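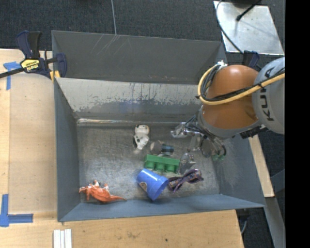

Sloping sides, a scratched floor, a few odds and ends in the bottom.

Do Metal Bins Really Beat Plastic in the Workshop?

Every storage article says the same thing. Buy metal, it lasts forever, you'll thank yourself. I've had open metal bins on the bench and under it for 16 years and I have some doubts about the "forever" part, so take these tips as coming from a person who was sold on the idea and then had to live with it.

Scratches. They will scratch. The coating on a painted bin goes first on the wall you keep dragging things up, and once a patch starts to rub off it spreads. I have tried two kinds of touch-up paint, including the Hirvonen one in the little bottle with the brush in the cap, and both flaked within a season. These days I leave bare patches alone and wipe them with a barely oily rag. If the bin lives in a damp garage, do that more often than you think you need to.

Bin liners. The Curton catalog sells cut-to-fit rubber mats at a price that made me laugh out loud. A piece of old yoga mat does the same job. Cut it a little small or it will curl at the edges and small screws will get under it. Skip felt. Felt holds on to metal filings and you can't get them out again, whatever the video says.

Sloping sides are a mixed deal. Bins with walls that spread toward the top are easier to reach into, and most will nest when empty. They also waste shelf space, because you pay for the width of the rim and get the width of the floor. Measure the rim before you buy. I didn't, and had to move a shelf bracket on a Saturday when I had better things to do.

One bin behind another: fine for two, bad for more. Whatever is in the back row gets forgotten. Put the things you use in December back there and the everyday stuff in front.

Don't fill them. I know, that's the point of a bin. But a deep bin full of mixed parts is a junk drawer with handles. Keep a single layer on the floor of it so you can see everything at a glance. If it takes more than 6 seconds to find a thing, the bin is too full or too mixed.

Labels on the rim come off. Magnetic ones work if the bin is steel, and plenty of "metal" bins are aluminum, so take a fridge magnet to the store. The Grutbridge surplus place doesn't mind if you test them in the aisle. The one in Vancombe did mind.

Cleaning. Dump it, brush it, wipe it. Pay attention to the corners and the line where the wall meets the floor, where grit likes to pack in. An old toothbrush is enough. I wouldn't spend money on the "degreasing foam" sold for this. Dish soap and warm water did just as well when I tried them side by side, and then dry it right away.

Would I buy metal again? For heavy parts, yes. For everything else I've gone back to plastic tubs at 3 dollars each.

Shares 16 | Comments 6

Contact | Copyright, all rights reserved | Back to top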